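Hamann drawer policy – held-out kitchens

bondska_r
Trained on 2332 demos, wrist view only. Success on unseen kitchens is up 33 points over the Drurkton baseline.
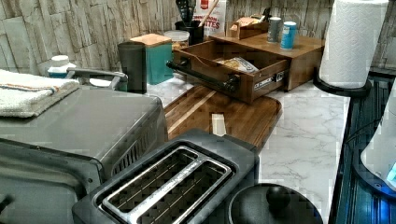 Last edited: Mon 3 October

Test kitchen, drawer open, bag inside. Scoring is on final drawer position only.

lollilent
Position alone is weak. A pull that drags the whole organizer box can still pass.

bondska_r
Box shift over 2 cm is a fail – see the appendix.

tarn_ok
Two seeds is too few for that claim. Rerun with more.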